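**Ticket 535 — Stock sync between Dritley and the web shop stops part way**

Status: open, workaround in place
Priority: normal
Site: Mfinanga, main shop

**Reported problem**

The overnight stock sync from Dritley to the web shop stops at line 223. Everything above that line updates. Everything below it keeps the old quantity, so the shop is selling items we don't have. Two orders had to be refunded on Friday morning.

No error on screen. The sync page says "Complete" with a green tick.

**What we have**

- Dritley stock program on the office PC
- Jarkidix connector, which sends the export file to the shop
- Product list of over 3,000 lines
- Sync set for 02:15

**Tried so far**

1. Restarted the office PC and ran the sync by hand. Stopped at the same line.
2. Turned off the virus checker for ten minutes and ran it again. No change.
3. Opened the export file in a text editor. The file is whole and goes down to the last product, so Dritley is writing it properly.
4. Deleted line 223 and ran it again. The sync went further, then stopped at a line much lower down.
5. Compared the two lines. Both have an inch mark in the product name (a 12" tray and a 10" tray). The connector seems to read the inch mark as the start of a quoted field and never finds the end of it.
6. Changed both names to "12 inch" and "10 inch" in Dritley. Ran it again and it got to the end.

**Reply from Predeo (support for the connector)**

Predeo say the quote mark problem is known in this version of Jarkidix and will be put right in the June release. Until then they advise taking inch marks out of product names. They also asked for the following, which I have sent:

- the export file as it was before I changed it
- the connector log for the failed night
- site pictures

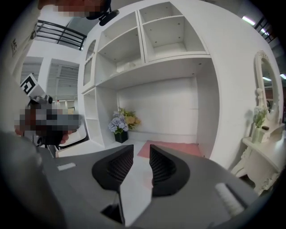
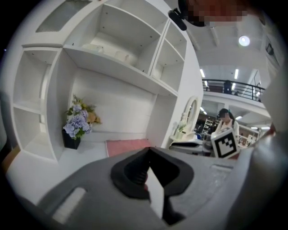
*Site pictures, Mfinanga. The white shelving unit is in the second one.*

Predeo have confirmed they can open all the attachments. The log was too big for their upload form, so it went as a zip.

**Second problem, found while testing**

The sync sends products in batches of 200. If one batch fails, the connector marks the whole job as complete anyway. That is why we had the green tick. I have asked for this to be logged as its own fault — the inch marks are easy to live with, but a tick that means nothing is not.

Predeo's first answer was that the tick shows the job has ended, and we should read the log each morning. I have replied that the log is not readable by shop staff and asked them to pass it on.

**Workaround until June**

- No inch marks in product names. Write "inch" in full.
- After each sync, check the last product in the list on the web shop against Dritley. If the quantities match, the sync got to the end.
- If they don't match, set the web shop to "orders paused" before opening and run the sync by hand.

**Still to do**

- Search the supplier's new price list for inch marks before it is loaded
- Correct the quantities on the refunded lines
- Chase Predeo for a number on the second fault

Leaving this open until the new version is in and has run for a week.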